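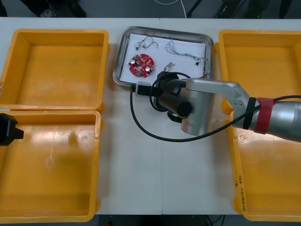

Wetent 维修互助 > 物料与工位 > 整理收纳

拆机小件混装之后怎么分箱？电路板、电磁铁、电解电容能不能放一起

窄槽 提问于周日晚上

工位上用的是黄色塑料周转箱，另外有一只不锈钢方盘做中转，盘底垫白纸。来料是拆机件，品种杂：带元件的圆形红色电路板、推拉式小电磁铁、散的电解电容、短线束。以前的做法是按到货时间入箱，箱边用记号笔写一个日期段，写完就堆着。现在要从里面找一种料，基本得把整箱倒出来。

8月做了一次盘点，台账上登记 321 件，实物和台账对不上，差在哪一类也查不出来，因为台账只有“拆机件”一个名目。

目前的问题有这几个：
一、按日期分箱和按品种分箱，应该以哪个为主？两种都要的话标签怎么写？
二、红板上的电容是立式焊接的，也有个别是倒着躺在板边的，直接平放在塑料箱底会不会压坏？能不能叠放？
三、电磁铁带一根细的黑色引线，放几只进去就缠成一团。拆开时容易拽根部，有没有省事的放法？
四、不锈钢盘垫纸够不够？有人建议换成导电泡棉，有人说没必要。

箱子已经买了，不打算换，台面也不能再加柜子。只问放法。

3 个回答

焊台左边

按品种分。日期写在袋子上，箱子上不要写日期。箱子会周转，字写上去擦不干净，后面看的人不知道是哪一批的。

电磁铁的线用扎带扎一下就行了。板子不要叠。其他没什么讲究，先分了再说。

 窄槽 回复：扎带试过，细线扎紧会留压痕，扎松了又脱。

 焊台左边 回复：那就用纸胶带。 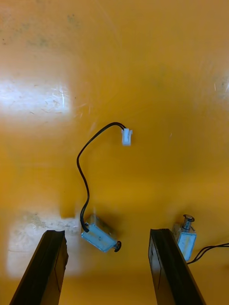 方盘垫纸 · 回答于周一之前 · 已被提问者采纳

按提问里的顺序答，第四条放到前面，因为它影响其余几条。

关于垫纸。白纸的作用是防划、显脏、方便发现掉落的小件，没有防静电作用。不锈钢盘本身导电，盘子如果接地，带电的板放上去是快速放电；盘子不接地，它就是一块悬浮的导体。两种情况对裸板都不理想。中转时间短、板上没有敏感器件的，垫纸可以接受。带芯片的板建议先套屏蔽袋，或者在纸的位置换一张静电耗散垫，垫子经限流电阻接地。导电泡棉适合插引脚朝下的单个器件，整板不建议直接压在上面，尤其是板上还有残余电荷的电容时，泡棉会在引脚之间形成通路。

普通黄色塑料箱多数是绝缘料，箱底和箱壁摩擦后会积电。箱子外观看不出是不是防静电料，颜色不能作为依据，要看箱底模印的材料标记，没有标记就用表面电阻仪测。测不了就按绝缘箱处理，裸板一律不直接入箱。

关于分箱的主次。主键用品种，日期做批次字段，两者不要写在同一个位置。建议箱体上只留固定箱号，品种和批次写在可更换的插卡上：

箱号
品种（板 / 电磁铁 / 电容 / 线束）
来源型号，不明的写“不明”，不要空着
拆机日期段
数量和点数人工号
状态（未测 / 合格 / 待报废）

我们这边用的是 Werkum 的插卡座，背胶粘在箱口外侧，卡片可抽换。箱口原有的记号笔字迹用异丙醇擦，先在不显眼处试，有的塑料会发白。擦掉之前把原来的日期段抄到插卡上，否则批次信息就断了。

台账至少拆到品种一级。物料编码不需要复杂，顺序号即可，例如从 2057 往后编，一个编号只对应一个品种，批次另起一列。编码里不要嵌入日期和箱号，这两项都会变。

关于电磁铁。先检查引线根部和铁芯。铁芯应能顺畅推拉，端部的圆帽没有歪斜。带复位弹簧的，推到底松手应能回位；没有弹簧的结构铁芯可能滑出，存放时要限位。引线不要绕在本体上，绕一圈看着整齐，根部实际承受的是弯折力。放法是把引线折成宽松的长环，从中段用纸胶带贴一道，胶带离根部留一段自由长度。然后逐只装小自封袋，或者用带格的内衬，一格一只，铁芯朝同一方向。这样点数也快，看格子就可以。

本体表面有划痕一般不影响使用，框架变形会影响铁芯行程，两者分开判定。线圈用万用表量直流电阻，和同批的比，偏离明显的单独放。开路的直接报废，不要和未测的混在一起。

关于带电解电容的板。入盘之前先放电，测两端电压确认。以一颗标 330、63V 的铝电解为例，容量按 330 µF 计，用 1000 Ω 电阻跨接，时间常数是零点三三秒，保持数秒后再量。额定耐压更高的板，电阻的阻值、功率和绝缘都要重新核算，不要照搬。不要用螺丝刀短接。

放完电再看下面几项：

1. 铝壳顶面。正常为平面，顶部鼓起、防爆纹开裂、有褐色渗出物的，整板归入“待报废”或“待换件”，不要放回未测箱。

2. 引脚受力。立式电容高出板面，是整块板最容易被碰歪的地方。板子正面朝上平放，单层，不叠。需要分层时层间加硬隔板，隔板由四周的支柱承重，不能让电容顶面承重。

3. 横放的电容。躺在板边的大电容，壳体如果没有胶或支架固定，全部重量会落在两只引脚上。拿板时托板底，不要捏电容当把手。

4. 板边轮廓。圆板边缘有缺口的，缺口处容易挂线，板和线束不要同箱。

5. 板上标签。序列号标签朝上，不要撕，不要用溶剂擦。标签上的字符抄进台账，这是拆机板少数能追溯来源的信息。
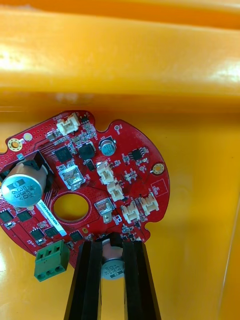

6. 散件电容。从袋里或箱底捡到的单颗电容单独处理，先看容量和耐压标记，再看引脚长度。引脚已经剪短或有焊锡的按拆机件登记，不得并入新件。极性标记磨掉的不留。

7. 接插件。白色多针座的针脚歪了先记录，不要在分箱阶段掰，留给测试工序。

分箱顺序建议先板，后电磁铁，再散电容，线束最后。盘里一次只倒一把，分完再倒下一把，盘内不留尾数。掉在箱底模印圆圈里的小件不容易看见，清箱时倾斜对着灯看一遍。

补充一点：321 件对不上，不要在旧账上改。旧账封存，以这次分箱后的实数建新账，差异单独列一行写明原因不详。

 窄槽 回复：箱底找到模印，没有防静电标识，按绝缘箱处理。插卡座下单了。电磁铁每只单独装袋的话，袋子占地方，格子内衬有没有现成尺寸？

 方盘垫纸 回复：量箱底内尺寸，不要量箱口，侧壁有斜度。Alipour 有可裁的十字插片，按电磁铁长度加余量定格宽就可以。四角是圆的，插片端头要裁掉一个角，不然坐不到底。

Telport旧料

基本同意上面的，有两处不同意见。

电容放电那里，1000 Ω 可以用，但没写功率。按 63V 满电算，起始瞬间接近 4 W，2 W 的绕线电阻短时能承受，薄膜小电阻不一定。而且拆机板的电容经常并联，总容量按并联后的算，时间要加长。以量到的电压为准，不以秒数为准。

另外长期不通电的铝电解，漏电流会变大，拆机日期段其实有用。日期段靠前的电容和板，上电前用限流电源缓慢升压，观察电流是否回落。所以日期不能只写在台账里，插卡上也要有，这一点和一楼的说法不一样，一楼的写在袋上也可以，但袋子换了日期就没了。

线束我这里不分长短，只按端子类型分。短线没有端子的不留。

 焊台左边 回复：袋子换的时候抄一下就有了。

 窄槽 回复：卡上和袋上都写。线束按端子分，已改。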